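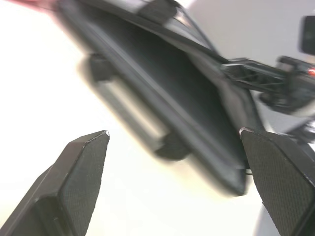
Zoubi wrote to us after the first version of this guide that the arms moved well on day one but the grip was poor, and asked why the gripper chapter comes so late. We agree with this remark. In this version the gripper is Section 4, before the teaching of any task.

Section 4. Gripper set-up and first soft-bag task

You need: the two arms mounted and powered (Section 3), the Wunness control program, a 2 mm hex key, a dry cloth.

4.1 Check the finger pads

1. Press the stop button and wait until both arms are still.
2. Wipe each textured pad with the dry cloth. Do not use oil or alcohol.
3. Look at the tips. Small chips are allowed. If a pad moves under your thumb, glue it again and leave it overnight.
4. Tighten the bracket screws by hand, then one quarter turn more.

CAUTION: Keep your fingers out of the gripper when the power is on, also when the program shows "idle".

4.2 Set the force and the speed

1. Open the Grip page and choose the left arm.
2. Set the close limit to 300. For hard objects you can go to 800 later, but never for fabric.
3. Set the arm speed to 35 percent.
4. Repeat for the right arm. The values are not copied automatically.
5. Save the profile with the name Eltow-soft. The task files look for this name.

Note: After saving, the encoder value of the open gripper must read 1,980. If it is lower, repeat the zero step from Section 3.

4.3 Place the bag

1. Put an empty laptop bag flat on the table where both grippers can reach it.
2. Open the zipper by hand for the first tries.
3. Start with the left arm. It must only press on the near edge and hold the bag in place.

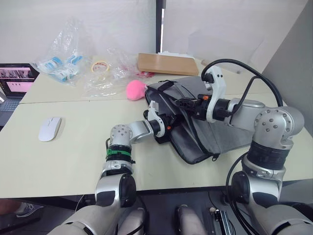

4. Now bring the right arm to the upper side of the bag. Move it slowly and watch that the cable has enough slack over the joint.
5. Close the right gripper on one layer of fabric only. If it takes two layers, open it and go 5 mm higher.
6. Lift a little, until you can see the lining.

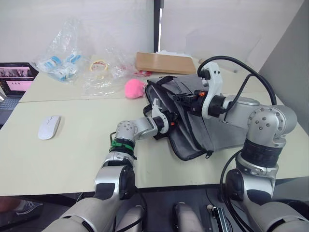
Fig. 4-2. Right gripper holding the bag partially open, left gripper at the near edge.

7. Save this position as "open_1" and release the right gripper first, then the left.

CAUTION: If the fabric is pulled tight between the arms, press stop. Do not try to correct it with the jog keys.

Comments (3)

Sellenent: In 4.2 my right arm kept the old limit, I missed step 4. Maybe print it in bold?

mk_bench: Does the 300 work for thin nylon too? Mine slips out every time.

Zoubi: Thank you for moving the chapter. For nylon I clean the pads twice and keep 300.

Contact: Wunness workshop desk | © Wunness, August 2, 2023 | Back to top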